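Storage Casks Outlive Their Paperwork at Nendelura

Dry storage at the Nendelura plant was licensed as a stopgap. The casks now look set to stay for decades.

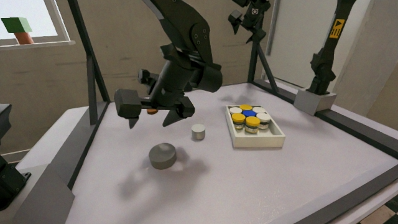

A simulated robot arm with its gripper over a table.

The pad at Nendelura holds 27 loaded casks of spent reactor fuel. Each is a welded steel canister inside a concrete shell, cooled by air moving through vents at the base and top. The pad has no pumps and no water supply.

The concern is chloride. Salt in coastal air can settle on the canister and, once the metal cools enough for moisture to form, start cracks near the welds. Tretetti, the contractor that runs the pad, lists 3,337 weld and vent checks in its records – few of them on the canister surface itself.

The license runs 30 years. Renewal requires an aging plan, and the draft filed in June sets inspection of one canister per cycle. The Prusum site, farther inland, uses the same interval despite drier air. Whether one schedule suits both is the open question before the regulator.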